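THE FRUIT BASKET PROBLEM (AND WHAT I DID ABOUT IT)

So this month I finally dealt with the produce situation. If you've been reading the Skilovdale newsletter for a while you know I am not a naturally tidy shopper. I go to the Ginness market with a list that says "onions, milk" and I come home with two bags of things that looked nice. Then they all go in one bowl on the counter, the heavy ones on top of the soft ones, and by the end of the week there's a puddle.

A reader over in Statonbridge wrote in after the July issue asking how other people keep fruit and vegetables out on the table without losing half of it, and I got 18 replies when I passed the question along. Eighteen! I asked for recipes in the spring and got two. Apparently what everyone really wants to talk about is baskets.

I read all of them, I tried a bunch of it, and I've got opinions now.

First, the bowl has to go. I loved my bowl. It was deep and blue and it had been on that counter since I moved in, and it was terrible for fruit. Everything at the bottom sits in the dark with no air getting to it and you forget it's there. I found a lime in mine that had turned into a sort of stone. Most of the people who wrote in use something open – wire, mesh, wicker, one person uses an old dish rack – and I have to say they're right. With wire you can see what you've got from the side. I picked up a secondhand one for $11 and the blue bowl now holds mail.

Second, put something under it. Wire feet scratch, and anything that leaks goes straight through onto the wood. A round placemat does the job fine. Go for a dark one if you buy cherries.

Third, and this is the part I fought against, empty the whole thing out before you put new stuff in. Every time. I used to just pile the new on top of the old and call it done. Now I take everything out, spread it across the table in a loose row so I can see it all at once, wipe the basket, and start over. It takes a few minutes (longer if you stop to eat the grapes, and I do). You notice the pear that needs eating tonight. You notice you own a lot more peppers than you thought. 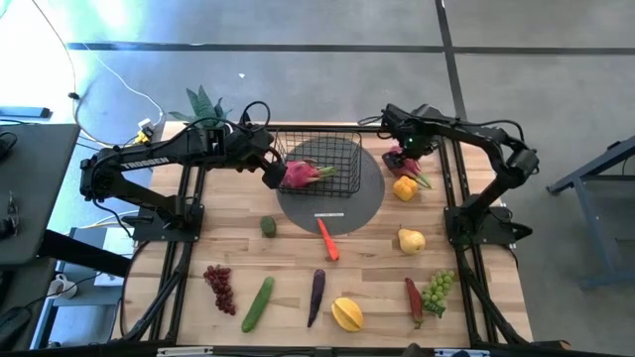 Dragon fruit first, with the carrot, the star fruit and the grapes still waiting their turn.

Big heavy things go in first. I was so pleased with myself when I worked this out and then I looked back through the replies and nearly half of you had already told me. Dragon fruit, mangoes, grapefruit, anything you could use as a doorstop, straight to the bottom. Then the medium things with thick skins, your bell peppers and eggplants and so on. Soft pears go near the top where you'll see them. Grapes go on last or in their own little dish, and if you put a dragon fruit on top of a bunch of grapes I can tell you exactly what you'll find the next morning.

A word about dragon fruit, seeing as three people asked me what on earth you do with one. I bought my first on a whim at Ginness because it was bright pink and looked like something off a hat. You cut it in half the long way and scoop it out with a spoon, and that's it! The inside is mild, a bit like a kiwi that's being polite. I like it cold with lime squeezed over. The ones with white flesh are milder than the red ones, at least to my taste, and the red ones will dye your cutting board and probably your shirt.

Star fruit is the other one that gets people. Wash it, trim the brown off the ridges if there is any, slice it crossways and you get the stars. Kids go wild for it. One warning that I always pass along: it can be dangerous for people with kidney trouble, so please ask before you put it on a shared plate.

Now the long things. Cucumbers, eggplants, carrots, those big red chilies. I went back and forth on this. They don't really fit in a basket with round things, they stick out the ends and roll off when you reach for a pear. The Fortin crowd (four of you wrote in from there and you all agree with each other, which is suspicious) say long things shouldn't be in the basket at all, they should be in a tray or in the fridge. I've come around on the carrots. Carrots go limp so fast sitting out that there's no point arguing, so into the fridge drawer they go, in a bag. I still keep the cucumber out if I'm going to use it that day. The chilies I tie with string and hang off the cabinet handle, where they dry out quite nicely and get in my hair.

One more thing lots of you mentioned, and I'd forgotten my mother used to say it too: keep the bananas away from everybody else. They make the rest ripen faster. Great if you've got a rock-hard avocado, not so great for anything you wanted to last until next week. Mine live on a hook on the other side of the kitchen now like they've been grounded.

So how's it going? Pretty well! I've thrown out one peach and the tail end of a cucumber so far in August, and for me that's a record. I'm shopping less, too. When it's all laid out on the table in front of you it's hard to pretend you need another eggplant. I did go back to Ginness on Saturday morning hours anyway and bought plums, but I knew where they were going to go.

If you want to send in your own setup, the email is the same as always, or drop a note in box 992 at the Skilovdale post office if you prefer paper. I'd especially like to hear from anyone with a very small kitchen, as I've got a counter and a full table to work with and not everyone does. Somebody mentioned a hanging basket in three tiers and I want to know if it swings when you take things out of the bottom.

Next issue is onions and potatoes, and whether they can share a cupboard. I already have 11 emails about it and they do not agree.

Posted 2025-08-22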